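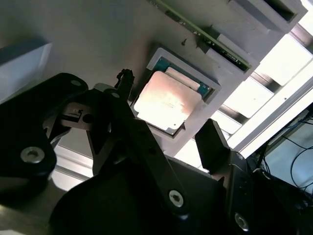 bboros replied:
Dropping a CPU in a socket is a shop-floor job with a datasheet behind it. Every part has a drawing and a tolerance. Loading a dishwasher has neither. I would not put the two in one thread.

estela_o wrote:
I put them in one thread on purpose. The title is "can machines do chores yet" and PC assembly sits halfway. The parts are rigid and known, but the cables are as bad as laundry.

pundo_tech wrote:
Agree with Estela on cables. At Trumico we automated tray-to-fixture transfer for processors and memory. The fixture does most of the work. Chamfered pocket, part lands within a millimeter or so, gravity finishes it. The socket on a real board is less forgiving, and on a pin-in-socket type you get one mistake.

bboros replied:
Then quote a rate. Anything under 2000 cycles between faults is a demo.

pundo_tech wrote:
Best run was 498 transfers before an operator had to step in. That was fixture to fixture, no motherboard. With a board in the chassis we stopped counting.

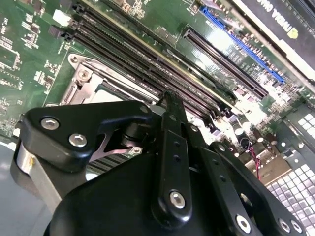
Gripper over the CPU bracket and memory slots, graphics card beyond.

estela_o wrote:
Clearance is the part people skip. A hand can get one finger between the slots and a thumb on the latch. A two-finger gripper brings its knuckles along, and the heatsink fins and card shroud are in the way before the tips arrive.

saxena_line4 wrote:
Slimmer fingers fix that. We print ours and swap them per task.

estela_o wrote:
Slimmer fingers flex. A DIMM needs real push to seat, far more than it takes to hold it. What do yours do at full insertion force?

saxena_line4 wrote:
They flex. We seat one end, then the other, and watch wrist torque for the click. Works on a bare board on a flat plate. In a case I still prefer a person.

bboros replied:
So the answer to the thread title is no.

saxena_line4 wrote:
The answer is "some steps". Picking from a fixture, yes. Placing in an open pocket, yes. Routing a power bundle, no.

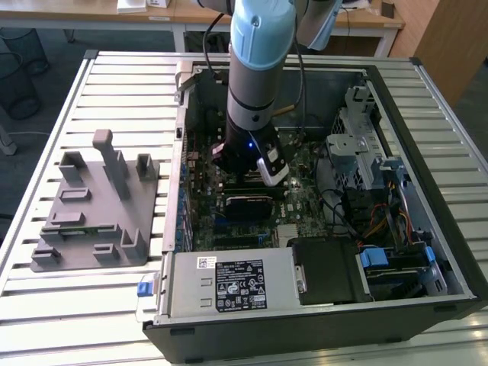 ullance wrote:
Coming at this from repair. A tech swaps a memory module in under 30 seconds, including finding the screwdriver. Our trial cell took roughly 3 minutes, and someone still had to open the case and lay it on its side. If you bill by the hour, that settles it for now.

pundo_tech wrote:
Depends on the hour. At 2 a.m. the cell is still there – the tech isn't.

bboros replied:
And who clears the fault at 2 a.m.?

pundo_tech wrote:
It parks and waits for the morning shift. You lose the rest of the night, but you keep what it finished.

estela_o wrote:
Same logic applies at home, for what it's worth. I'd accept a slow machine that empties half the dishwasher overnight and stops safely. I would not accept one that breaks a glass and keeps going. Does anyone have force limits they trust on thin parts? I'm starting a separate thread for that in December.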